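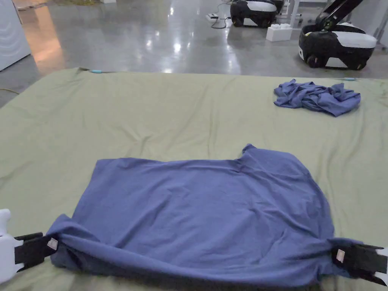
Can young children get arthritis?

Children of any age can, including toddlers. The most common kind is called juvenile idiopathic arthritis, and it can cause swollen joints, pain and stiffness that is often worst first thing in the morning.

Trorent Opens Free Morning Stiffness Program for Families in Wastari

WASTARI — Trorent, the charity for children with arthritis and their families, is thrilled to announce that its Easier Mornings program will open in October at the Huker Center. The program is free, it runs all year, and families can join at any point after a child's diagnosis.

Easier Mornings grew out of a survey Trorent carried out last spring. We heard from 299 families, and over 240 of them told us that the hour before school was the hardest part of the day. Parents wrote about children who went to bed fine and woke up unable to bend a knee. They wrote about late slips, missed buses, and teachers who saw a child running at recess and couldn't believe the same child had needed to be carried to the bathroom at 6:30 a.m. (So many of you wrote long letters along with the form, and we read them all!)

The program pairs each family with an occupational therapist, who works through the morning with them from waking up to walking out the door. Families will also get time with a nurse to talk about medicines, eye checks and what to do in a flare. Brothers and sisters are welcome at every session.

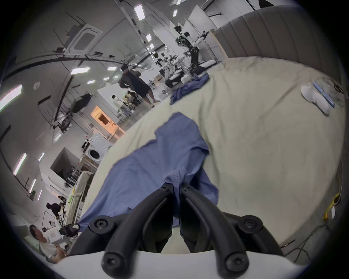
Giang Dương said the wait for answers was the part that still stings. "We thought it was growing pains, and then we thought she was just slow to wake up," Dương said. "She'd come down the stairs sitting, one step at a time, and by lunch she'd be climbing the fence. I kept feeling silly for calling the doctor. I wish I'd called sooner."

Stories like this one are very common. Stiffness from arthritis often eases once a child gets moving, so a child may look completely well by the time of an afternoon appointment. Trorent encourages parents to keep a simple diary for two weeks and bring it along. Write down which joints seem sore, how long the stiffness lasts after waking, and anything the child has stopped doing, such as holding a crayon or squatting down to play. A short phone video taken early in the morning can help a doctor too.
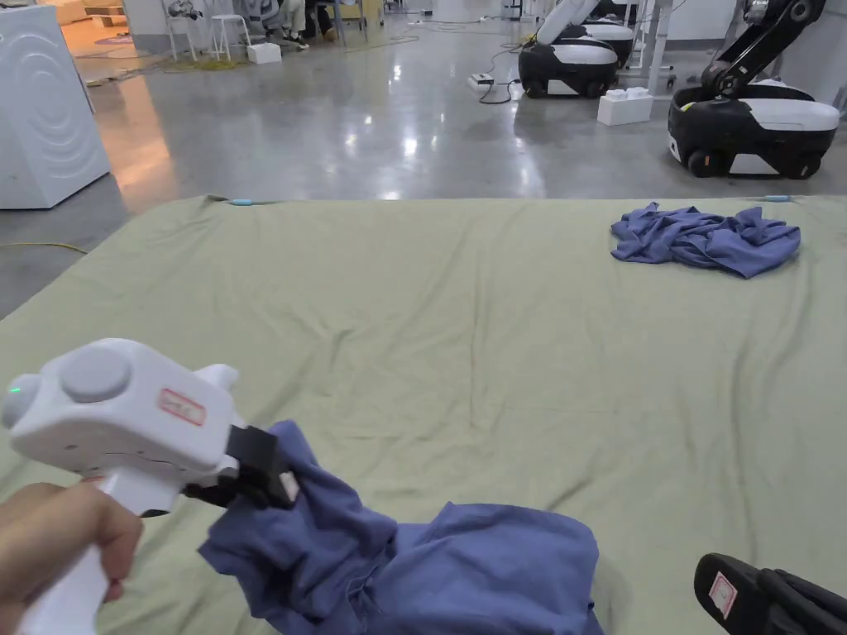 Sore hands get plenty of attention in the new program. Wrists and fingers do a huge amount of work before 8 a.m., and much of it is pinching: zippers, socks, toothpaste caps, the corner of a blanket. Take a soft blue cloth picked up by one fold, with the rest hanging in twists or lying in a wrinkled pile on the bed. A child with swollen knuckles may find a hold like that painful, and getting clothes sorted out and the right way up means doing it again and again. Our therapists will help each child find ways that hurt less, using the palms and both hands together, and they'll talk with parents about when to step in and when to give it a few more minutes.

Sessions will also cover warm baths, gentle stretches in bed, and talking to schools about a later start on bad days. The Khamphan Fund has paid for the first year in full, and we could not be happier to have its support — it means no family will be asked for insurance details or a fee.

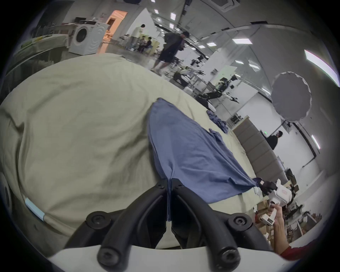

How to Join

Families can sign up at the Huker Center front desk or ask their child's doctor to send a referral. The first group has room for 27 families, and a second group will start as soon as that one is full. Interpreters are available on request, and evening sessions begin at 5:30 p.m.

A child who has a hot, swollen joint with a fever, or who suddenly can't put weight on a leg, should be seen by a doctor right away.

About Trorent

Trorent supports children and teenagers with arthritis in Wastari and the nearby towns. It runs family days, a phone line and a summer camp, and it trains school staff at no cost to the school.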